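The Hill at Falledcombe
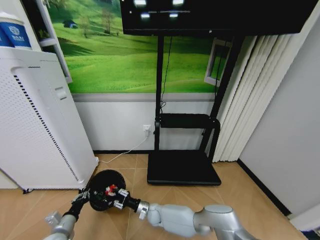 Reading time: 1 minute

I'd been at Zullell nearly a month before I noticed the hut. It's only small, a dark little thing up on the hillside, with a clump of trees to the right of it, and I suppose I'd always been looking at the telly (which was off, usually, and full of ceiling lights).

After that I couldn't leave it alone! Every lunchtime I'd take my soup in and stand by the air purifier, humming away in its white casing, and work out how long the walk would be. Up the first slope, down the dip, up again. I gave it 68 minutes in decent shoes.

The wall had cost 300 quid, according to the invoice I filed, and was meant to be calming. It wasn't, for me. I started leaving lights on for whoever was up there. Just the one lamp at first, in December, when it's dark by four and the grass stays that daft bright green regardless.

Then one evening I went in to fetch my mug and there was mud on the tiles, right up against the white part of the wall, and a smell like rain. I wiped it up with a paper towel. And I left my sandwich on the shelf, the good half, with the cheese.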